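Sekness Shared Workshop: Questions about the two-arm bench rules

Revised 10th May. Compiled by Wendell Bellamy with corrections from Shewit Asfaw. If your question isn't answered here, ask one of us before you book a slot, not halfway through it.

Why do we need house rules? Isn't there a standard for this?

There are several, and most were written with factory cells in mind: fences, interlocks, a trained operator and a machine that does the same job all year. A pair of small arms pushing cloths about on a table is a different sort of animal. You can read a thick standard from front to back and still not know whether you may reach in to pick up a flannel. The house rules cover that gap. They don't replace a proper risk assessment, and anyone who tells you a two-page list makes a bench safe is selling something.

The supplier says the arms are safe to work beside. Why can't I?

Safe doing what, at what speed, holding what? An arm that is harmless with a towel in its gripper may be a nuisance with a fork in it. We treat "safe to work beside" as a claim about a particular task, and we want to see the task. Until then, hands stay outside the frame whenever the motors are powered.

Does that include when the arms are standing still?

Yes. A still arm can be waiting for its next command. If you can't say for certain that the power is off, it's on.

How fast may the arms move?

The house limit is 200 millimetres a second at the gripper for any new task. You may ask for more after 10 clean runs. Natalia Barrera thinks the limit is too cautious and Ottilie Hämmerli thinks it is too generous, so it will probably stay where it is.

What counts as a clean run?

Start to finish with no hand inside the frame, no stop pressed and no collision with the table or the other arm. A badly folded cloth is still a clean run. People keep mixing up "it did the job well" with "it was safe while doing it", and the April log sheets were full of this. Please keep the two columns separate.

Do I need a second person in the room?

For a new task, yes. The second person stands where they can reach the stop button and does nothing else. Reading your phone next to the button doesn't count as supervision. For a task that has already been signed off, one person is enough.

Who signs off a task?

Barrett Hutchins or Shewit. They will ask you to show the slowest version first, then to stop it at a moment of their choosing. If you argue that the stop test is a formality, expect to do it twice.

Can I use the checklist from Plasstead instead?

You can fill it in if you like, but we won't accept it on its own. It has a great many tick boxes and very little about what you are meant to look at before ticking them. "Area checked: yes" tells the next person nothing. Write down what you checked.

What about the Lim scoring sheet?

The Lim sheet gives each task a number and calls anything under a certain score low risk. We tried it for a while. Two of us scored the same folding task and got answers in different bands, which rather spoiled the point. We still find the prompts useful for jogging the memory. Ignore the total.

What may be on the table during a cloth task?

Soft items, the bin and the plant pot have all been agreed. Anything made of glass, anything hot and anything with a blade has not. Extra objects make a test more like a real room, and that's a fair reason to have them, but they also give the arms more to knock over. Note what you put out. If you add something between runs, note that too.

Are drinks allowed?

Not on the table, under any circumstances. The written rule says nothing about anywhere else. Ottilie has asked for it to be tightened and the wording is still being argued over.

How should cables be kept?

Each arm needs some slack at the wrist or it will pull on its own connector. Too much slack and the loop can drag over the wood or catch on something. Before the first run, move each arm slowly through its whole reach and watch the cable, not the gripper. Floor cables should be kept out of the walking route. A tangle is harder to trace when you want to unplug one thing in a hurry.

Why do you go on about cloths? A cloth can't hurt anyone.

The cloth can't. The trouble is that it makes people relax. A corner hangs over the frame, somebody leans in to flick it back, and now there is a hand between two arms for the sake of a bit of fabric. Leave it where it is. If it spoils the run, stop, power down, move it and start again.

Does the software stop count as an emergency stop?

No. It is a polite request passed through a computer. Use it for ordinary pauses by all means, but the button that cuts the power is the one that counts, and it gets tested at the start of every booking.

Do the arms know about each other?

Only as far as the program tells them. There is some collision checking, and we have seen it miss things — cables in particular, which it doesn't model at all. When both grippers are working on the same cloth, drop to half speed.

Has any of this been shown to reduce accidents?

Not by us. We have too few bookings to prove anything, and I would be wary of any small workshop that claimed otherwise. Sturkside runs a looser set of rules and reports no more trouble than we do, but they also keep a thinner log. Make of that what you will.

How long does the set-up check take?

Allow about 10 minutes. If it takes you two, you've skipped something.

What does a cloth task look like on the bench?
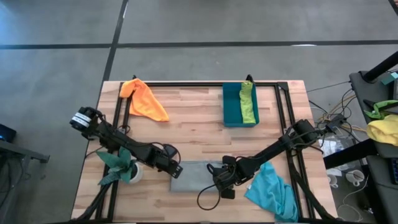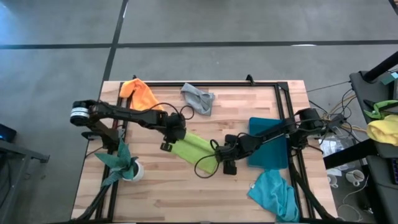
Cloth handling on the two-arm bench. The grey cloth is spread flat between the grippers in the first picture and bunched near the far edge in the second.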